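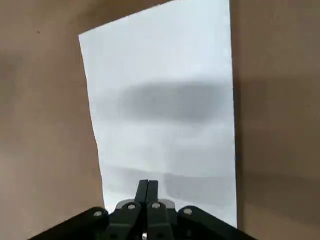

Wrist camera view: a blank sheet of white paper and the closed gripper fingers.

Gudholm Sheet Handling Records

Data card, revised 10/31/24
Maintained by the Document Services Office, Gudholm

Summary

This release contains 433 recorded episodes of paper handling at the Gudholm mailroom, together with written material on how the work of the mailroom staff changed once part of it was automated. The recordings come from the Rimavico work cell. The written material consists of shift notes and interview summaries prepared by the office with the agreement of the staff.

The two parts are published together so that the recordings can be read alongside the account of the people who work next to the cell.

Contents

episodes/ – wrist camera video and arm positions, one folder per episode
notes/ – shift notes, edited to remove names
interviews/ – summaries of conversations with 17 employees
tasks.csv – task name, start time and outcome for each episode
CHANGES.txt – corrections since the September release

Tasks covered

Single sheet pickup from a flat surface
Sheet placement against a marked corner
Alignment of a sheet that has been set down at an angle

Folding, stapling and envelope filling are not included. They are still done by hand at Gudholm, and there is no plan to move them to the cell during the current agreement.

Background

Before the cell was installed, incoming letters were opened, flattened and fed to the scanner by staff working in pairs. Most of a morning shift went to this work. Employees reported sore wrists and difficulty keeping their attention on the sheets toward the end of the shift.

The cell now places flattened sheets for scanning. Opening the mail, checking for enclosures and deciding what goes to which department remain with the staff. No position was removed as a result of the installation. 2 positions were rewritten to include daily supervision of the cell, and the holders of those positions received training from Vainio before the change took effect.

What employees reported

The interview summaries do not give a single picture. Several employees said that they were glad to be rid of repeated feeding and had more time for letters that need a reply. Others said that the remaining work is harder, as the simple items that used to break up the day are now gone. Pace was raised often: staff who open mail by hand felt pressure to keep the cell supplied, although no output target has been set.

In response, the office moved the supply tray out of sight of the opening desks and limited continuous operation to 3 hours. Staff may pause the cell at any time without giving a reason, and pauses are not recorded against an individual.

Collection and labeling

Episodes were recorded during regular working hours and on blank stock only. No customer mail appears in the video files. Outcomes were entered by the employee on duty, using the labels "placed," "replaced by hand" and "stopped." Labels were reviewed once by a second employee. Where the two disagreed, both entries are kept in tasks.csv.

Known limitations

Shadows from the arm fall across the paper in many episodes and can hide a faint sheet edge.
White stock on a tan surface is heavily represented. Results may not carry over to colored or glossy paper.
The interviews were held at the workplace and were arranged by the employer – readers should weigh the answers with this in mind.

Permitted use

The recordings may be used for research and teaching. The notes and interview summaries may be quoted with credit to the office. Use of any part of this release to rate, rank or identify individual employees is not permitted.

File conversion was carried out with Grileo. Requests for correction or removal should be sent to the Document Services Office in writing, with the episode folder or note number included.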